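Skastari opens its doors, and its robot takes its time 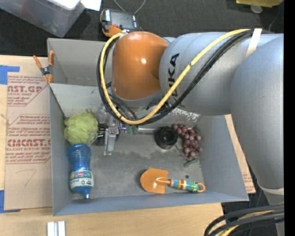
GOLLSTEAD - Warehouse automation firm Skastari let the public into its workshop in June to see Bite, a bin-picking system it says will be ready for paying customers within 4 months. Visitors got 40 minutes with it. Many of them left with more questions than they came in with.

The pitch is simple. Bite is supposed to reach into a bin of mixed goods it has never handled before and take out whatever the computer asks for. Staff talked up fruit, bottles and bath items, the kind of jumble a grocery order throws together. A slide on the wall promised an 80 percent success rate. Asked who had measured that, a company engineer said the tests were done in-house.

The demonstration itself ran on one arm and one bin at a time, with two employees standing by. The company would not say how often they have to step in on a normal day, or how the system copes with fruit that bruises.

"I pack orders for a living, and I wanted to see it keep up with a person," said Nhi Đào, who works at the Moteo distribution center across town. "They kept telling us speed comes later. Later is what my boss is buying."

Moteo has said it is looking at several suppliers and has signed nothing. Skastari gave no price for Bite and did not offer a list of test sites - those talks, it said, are private. A second open day is planned, but no date has been set.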